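Trimidex produce display crates

Pine crates for loose vegetables and fruit, supplied singly or in sets for tilted display on a Trimidex shelf run. Suitable for farm shops, greengrocers and small supermarkets.

Construction
Boards and corner blocks are pine, planed on the show faces and left unfinished as standard. The corner blocks are glued and screwed from the inside. A clear food-safe oil finish can be ordered at extra cost - allow 3 additional working days.

Base options
Code M6: bar base, 6 mm steel bars, dark coated. Recommended for leafy stock such as napa cabbage, bok choy and leeks, where air needs to reach the underside. Not suitable for small loose items.
Code MB: closed board base. Recommended for potatoes, onions and beetroot.
Both bases fit the same crate body and can be changed on site with a cross-head screwdriver.

Mounting
Crates hook onto the shelf rail and rest on the front lip. The rail has 3 tilt positions. Use the lowest for round stock filled to the rim, as potatoes will roll at the steeper settings. Long heads should be laid lengthwise along the bars, one layer only.

Finish and colour
Pine varies in tone from board to board and darkens with light. Back panels are ordered separately; see the Muli panel page.

Care
Brush out soil before wiping. Use a damp cloth and mild detergent, then stand the crate on its end until dry. Do not hose down or put through a crate washer. Bars can be lifted out for cleaning.
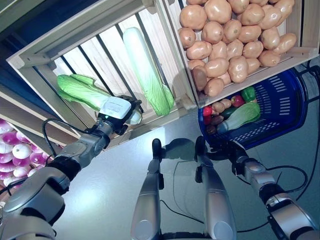 Pine crates with napa cabbage and bok choy, and with potatoes. Dark blue slotted shopping basket below the potato crate.

Ordering
Part number 148, followed by the base code. Shelf rails, price holders and baskets are not included. Crates are dispatched flat from our Cleltdale works, with fixings bagged inside. Customers in the Flikosham area may collect - please quote the order number at the trade counter.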